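Mixed-item bin

A mixed-item bin is an open container holding articles of unlike shape and size without dividers. It is used in homes, schools and small stores where sorting each item would take longer than finding it.

Sizes are usually given by length and depth. The Plindum pattern, sold in grey, is 114 mm deep and is meant for toys, bowls and small parts. Deeper bins hold more, but articles at the bottom are harder to reach.

Rounded articles tend to settle in the corners. Bowls may come to rest on their sides and take up more floor area than when stacked.
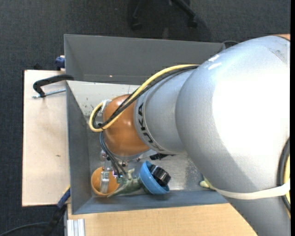
Soft articles are normally placed last, as they fill gaps and hide smaller pieces beneath them. Walczak lists 4 loading orders, of which heavy-first is the most common.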